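Imprimer
Envoyer par e-mail

Zdzisław Adamczyk
24 novembre 2021

1/ Entretien de la cellule Rasholm aujourd'hui. Je note tout ici parce que Jarosław reprend le poste la semaine prochaine et qu'il lit plus volontiers un fil qu'un classeur.

2/ Rappel de ce qu'elle fait : un bras sur socle fixe, une table, un bac, des petits objets à prendre et à reposer dans la bonne case. Les cases sont marquées au ruban de peintre bleu. Pas de gabarit usiné, on change trop souvent de disposition.

3/ Compteur à l'arrivée : 3928 cycles depuis la dernière révision, en octobre. La fiche Koline demande un contrôle du socle à chaque révision, compteur ou pas.

4/ D'abord la platine. Arrêt, consignation, puis les vis à la clé dynamométrique, en croix, en deux passes. Une seule avait bougé, moins d'un huitième de tour. Trait de marqueur refait sur les têtes.

5/ Si une vis tourne de plus d'un quart de tour, on ne se contente pas de resserrer. On dépose, on nettoie la portée, on regarde le filetage. Et on recommence le calibrage depuis le début.

6/ Câble de la caméra de poignet ensuite. Il frottait au passage du coude. J'ai déplacé le collier de 40 mm vers l'avant-bras et laissé une boucle. Faire tourner l'axe 6 à la main jusqu'aux deux butées avant de couper le collier, pas après.

7/ Le connecteur côté pince est le modèle Pidura à verrou. Il faut entendre le clic. Sans clic, l'image tient au repos et saute dès que le bras accélère. J'ai perdu une matinée là-dessus en octobre.

8/ Pince : mors déposés, chiffon sec, un peu d'alcool sur les patins. Pas de graisse sur les guides, contrairement à ce que dit l'ancienne fiche. Je l'ai barrée.

9/ Calibrage caméra de tête. 72 poses, erreur correcte du premier coup. Fichier rangé avec les autres, à la date du jour. Ne pas écraser celui d'avant, on s'en sert pour comparer.

10/ Vitesse limitée à 200 mm/s pendant tous les essais. Je l'ai laissée comme ça. Jarosław, tu remonteras quand tu auras fait ta propre série.

11/ Le papier kraft de la table. Les plis légers ne gênent pas. Un pli qui se relève sous la pince, si : on décolle, on retend, on recolle. Regarder surtout les raccords entre feuilles.

12/ Le ruban n'a pas besoin d'être droit au millimètre. Le programme lit les coins des cases par la caméra, il ne suppose pas une grille parfaite. Il faut en revanche que chaque morceau soit bien à plat.

13/ Un bout de ruban relevé donne un reflet clair et le coin peut être lu à côté. Passer l'ongle ou une raclette plastique sur chaque jonction avant de lancer. Si le bout ne recolle pas, couper et remettre un morceau neuf.

14/ La table vue de la tête, avec le bac bleu clair à droite, puis un croisement de ruban vu du poignet. Sur la deuxième, regardez la jonction au milieu de la bande verticale : c'est ce petit bout plus clair qu'il faut aplatir. 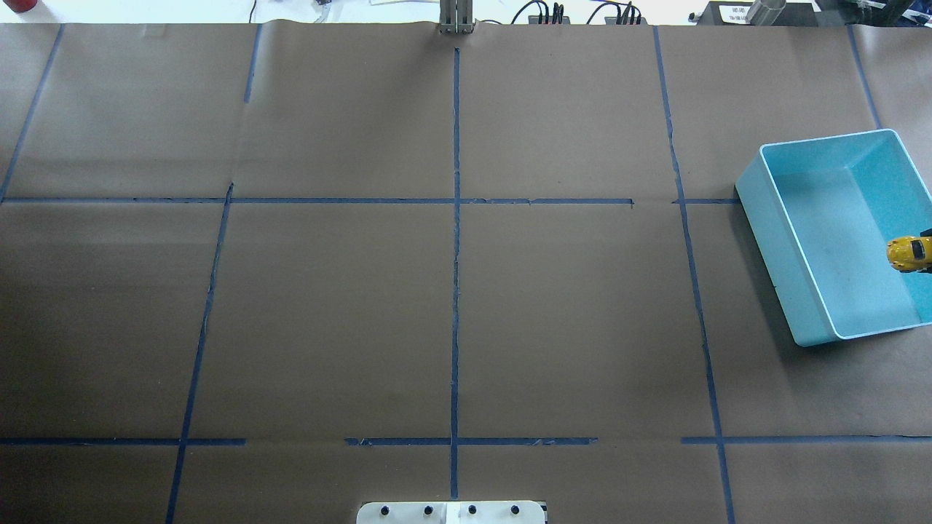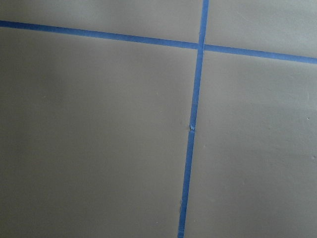 15/ Reste à faire. Commander du ruban chez Cuesta, même largeur, même bleu. Le bleu plus pâle de l'autre fournisseur passait mal au seuillage.

16/ Refaire l'étiquette du coffret, illisible depuis qu'on l'a nettoyée au solvant. Demander à Koline la fiche à jour pour les guides de pince.

17/ Jarosław Kwiatkowski, la clé dynamométrique est dans le tiroir du bas, réglée. Remets-la à zéro quand tu la ranges.

Imprimer
Envoyer par e-mail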